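Grarnlow tabletop green screen, review after seven months
Posted 2019-12-18

I bought the Grarnlow in May to replace an older Josine screen that had faded along one side. I shoot small things on a table: translucent plastic pieces, soft toys, packaging, parts for instruction sheets. Most of it gets cut out and dropped onto a white page. A full studio screen is more than I need, and the Grarnlow is sold for this kind of close work.

In the box you get the green sheet, two uprights, a crossbar, four clamps and a carrying sleeve. The instructions are a single page and the drawing of the crossbar is upside down, but there are so few parts that it hardly matters. Setup took me longer the first time than it does now. I leave it standing most weeks.

The color is the best part. It is a bright, strong green, and it is the same green from one side to the other. The Josine was always a little yellow near the bottom, and I had to key the top and bottom separately. With the Grarnlow I set the key once in Wimier, which is the program I use, and keep that setting for the whole session. My last big job came to 3883 frames. I redid the key on 50 of them, and most of those were my fault for moving a lamp.

Dark things are easy. Matte black comes off the background with a clean edge, even where there are small gaps with green showing through. Gray metal is harder. It picks up a green line along any curved side, and you have to turn it or move it forward until the line goes away.

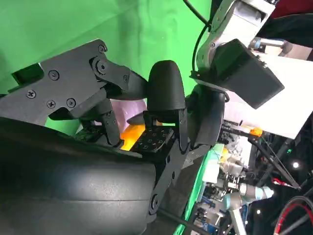
Translucent things are where a cheap screen usually fails, so I spent the most time on those. Warm colors do well. Orange is a long way from green, and an orange piece with light coming through it kept its color in all but a few of my tests. Where it went wrong, the piece was almost touching the screen and the edge turned a muddy brown. Moving it forward a hand's width fixed that.

Very pale colors need more care. White with a bit of lavender in it will take on a green cast from the screen, mostly on the side facing away from the lamp. You may not notice while shooting. You will notice later, next to a true white. The spill tool in Wimier takes most of it out, but it also dulls the lavender, and I ended up correcting those by hand. The Josine had the same problem, so I don't count it against the Grarnlow in particular. Any green this bright is going to throw some of itself onto whatever is near it.

The clamps are the weak point. They hold fine at the top, but the two lower ones slip if you pull the sheet tight, and one cracked in the second month. Khokhar, the shop I ordered from, sent a new pair without any fuss. I now use my own clamps at the bottom and keep theirs as spares – not a big expense, but it should not be needed on a new kit.

Creases are average. The sheet comes folded, and the fold lines showed for the first few days. They have mostly gone. I would have paid a little more to get it rolled.

It has been up for over 200 sessions and I can't see any fading yet. I do keep the blinds down when I'm not working.

One note on size. This is a screen for close shots. If you pull back even a little, you will see past the edge of it to whatever else is in the room, and you'll be cropping. Check your widest shot before you order, and get the larger version if there is any doubt.

Good: color, evenness, price.
Bad: lower clamps, shipped folded.
Four out of five. I would buy the sheet again, and the clamps only if I had to.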